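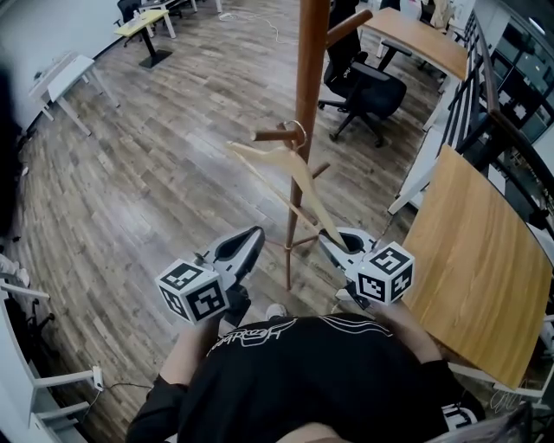
## Care and Use of Freestanding Coat Racks

Residents of the Tremeo building are asked to observe the following when using a wooden coat rack in an entry or shared room.

**Placement.** Set the rack on a level section of floor, with every leg of the base in full contact. Keep it clear of door swings and walkways -- splayed legs are easily caught by a foot.

**Loading.** Hang the heaviest coat first, on a low peg, and place the next garment on the opposite side of the pole. Wet coats weigh more than dry ones and should be hung singly.

**Hangers.** A hanger may be hooked over a peg when a jacket must keep its shape. Push the hook back until it rests against the pole. A hanger that tilts should be straightened before a garment is placed on it.

**Cleaning.** Dust the pole from top to bottom with a dry cloth once a month. Scuffs may be treated with a small amount of furniture wax, tested first on the underside of a leg. Do not use bleach.

**Repairs.** A loose peg should be removed, cleaned of old glue and reset with wood glue. Leave it unloaded overnight. Replacement pegs may be requested from the Bevico supply desk, extension 3155.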